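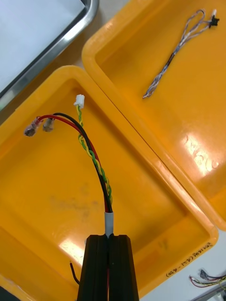 jdeclercq
Looking for a finish schedule on stacking beech chairs for a restaurant terrace, 40 seats, Rokier frames with a clear water-based varnish. After one season the varnish lifts at the rear leg joints. The end grain there takes up water, and the joint moves more than the film can. Our stacking trays are plastic, the same yellow as the one under the red and black wires up top, so the feet don't sit on wet decking overnight. The failure is still at the joint. Strip everything, or patch?

s_adjei
Strip. Sand to 120, then two coats of impregnation glaze, end grain first. A film finish on a stacking chair outdoors will crack wherever the joint works.

Lwazi F
Disagree. Glaze wears off the seat front by March and you are recoating every year. Keep the varnish, seal the end grain with thinned epoxy before assembly.

s_adjei
His chairs are already assembled. You won't get epoxy into a closed joint.

Lwazi F
Then knock one apart and check the glue line. If it has let go, the finish is a side issue.

jdeclercq
Pulled one. Glue line is sound on the front legs, open on one rear – 2 mm at the shoulder.

eherrero
Reglue that one with a D4 adhesive and check the other rears for play before you touch the finish. I would still go with glaze.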